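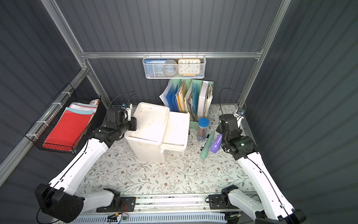
Mintgrüner Ordnerständer, Stifte im Becher und davor der weiße Kunststoffbehälter.

Wer mich kennt, weiß: Ich kann an keinem Schreibtisch vorbeigehen, ohne zu gucken, wie die Leute ihre Sachen sortieren. Also war klar, dass ich beim Tag der offenen Tür in Clolton am 13.10.2022 viel zu lange in der Abteilung »Ordnung am Arbeitsplatz« hängen bleibe!

Angereist bin ich mit dem Bus ab Clivescombe, gut 20 Minuten, und dann noch einen ziemlich steilen Weg hoch (nehmt feste Schuhe). Das Haus selbst stammt von 1811, die Treppen knarzen wunderbar, und im Erdgeschoss gab es erst mal Kaffee und Mohnkuchen. Zwei Stücke, ich geb's zu.

Oben dann der Tisch, der mir am besten gefallen hat. Ich mag ja Sachen, denen man ansieht, dass sie benutzt werden: Der weiße Behälter hat überall graue Schrammen, und im Ständer stecken blaue Mappen, gelbe und beige Hefter, ein weißer Ordner und ein Haufen Papier, der sich nicht ganz bändigen lässt. So sieht es bei mir auch aus, nur ohne das schöne Mintgrün. Und die Buntstifte im durchsichtigen Becher mit dem blauen Deckel, so einen will ich jetzt natürlich auch. 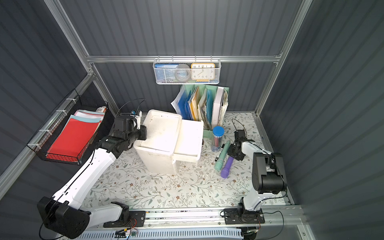
Derselbe Tisch, hinten am Querholm der Drahtkorb mit der gelben Uhr.

In den Korb habe ich mich richtig verguckt. Weißes Drahtgeflecht, einfach eingehängt, Uhr rein, fertig – und auf der Fläche bleibt Platz. Die Unterlage mit den Ranken und kleinen braunen Blüten macht das Ganze fast wohnlich.

Saeed Hosseinzadeh hat uns durchs Haus geführt und sehr geduldig alle Fragen beantwortet, auch meine zu Hängeregistern (es waren einige). Im Laden von Ahmadpour unten am Eingang habe ich mir danach noch einen Stapel Hefter mitgenommen. Die nächste Führung soll im Januar sein, und ich habe mich schon auf die Liste setzen lassen.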